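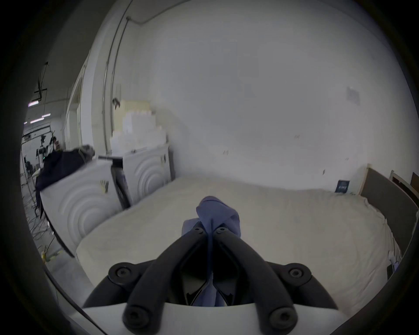

Textbooks > Housekeeping Operations > Part Two: Guest Rooms > Chapter 7

Chapter 7
Clearing and Stripping the Bed

7.1 Scope of the chapter

Bed work is divided into two stages. The first, clearing and stripping, covers everything done between entering the room and exposing the mattress. The second, making up, is the subject of Chapter 8. The two are taught separately because most linen losses and most lost-property disputes arise in the first stage, while most complaints about appearance arise in the second.

By the end of this chapter the reader should be able to identify loose articles on and near a bed, clear them in a fixed order, remove sheets without carrying dust to adjoining surfaces, and sort the removed linen for the laundry.

7.2 Terms

Loose article. Any item on the bed that is not part of the bedding. Clothing, cleaning cloths, towels, papers, booklets and chargers are all loose articles.

Bottom sheet. The sheet in direct contact with the mattress or mattress protector. It may be fitted or flat.

Drop. The part of a sheet that hangs below the top edge of the mattress. The drop is measured from the top edge, with the sheet lying flat and without tension.

Head end. The end of the bed nearest the headboard. All directions in this book are given from the foot of the bed facing the head end, whatever the position of the bed in the room.

Soiled side. The surface of a sheet that has been in contact with the sleeper. When a sheet is removed correctly, the soiled side finishes on the inside of the bundle.

7.3 Clearing loose articles

Small cloths are the articles most often gathered up with the sheets. A crumpled cloth takes up little space, and once it is rolled inside a sheet it cannot be felt from outside the bundle. Dark or strongly dyed cloths present a further risk. A single blue cloth washed at high temperature with white or cream linen can discolor the whole load.

Clear the bed in the following order.

1. Inspect the surface from the foot of the bed. Look along the folds of the sheet as well as across them.
2. Lift each cloth or garment straight up from the sheet. Do not drag it across the surface. Dragging pulls lint and crumbs into the weave and may catch on a label.
3. Hold the article clear of the bed until it can be placed directly in its destination. Do not move it from one part of the bed to another.
4. Check the gap between mattress and wall, and the gap between mattress and headboard. Booklets, cards and other flat articles collect in both places.
5. Place guest property on the desk or chair, in plain view. Do not open, fold or stack papers.

At the Kerekes training house, trainees clear and strip one bed under observation before they work unsupervised. The time allowed for clearing is 30 seconds. Trainees who exceed it are usually handling the same article more than once.

7.4 Upholstered headboards

A padded headboard holds dust in its seams and along its lower edge. Sheets should be drawn away from it toward the foot of the bed and should not be shaken near it. The seam is cleaned after stripping, using the narrow nozzle, and before the fresh bottom sheet is opened. Walls next to the bed are examined at the same time. Scuff marks are recorded on the room sheet and left for the maintenance round unless they can be removed with a dry cloth.

7.5 Labels and linen records

Most commercial sheets carry a sewn label at one corner or along the hem. The label gives the size and care instructions and, in larger properties, a stock number. Trodo and Zilden, the two grading systems used in this book, both place the label at the foot end, so that a correctly laid sheet can be checked without being lifted. A label found elsewhere indicates that the sheet has been turned.

Table 7.1 gives linen stock for the Fluken case property, which is used for the calculations in Chapters 7 through 9. The property has 300 beds and holds 1000 bottom sheets. One sheet is on each bed, and the remainder is divided between the laundry, the floor closets and the reserve. Readers should note that reserve stock is not available for daily issue and must be subtracted before the number of changes per bed is worked out.

7.6 Removing the bottom sheet

Begin at the head end. Free both corners before moving to the foot, and fold the released edge toward the center with the soiled side inward.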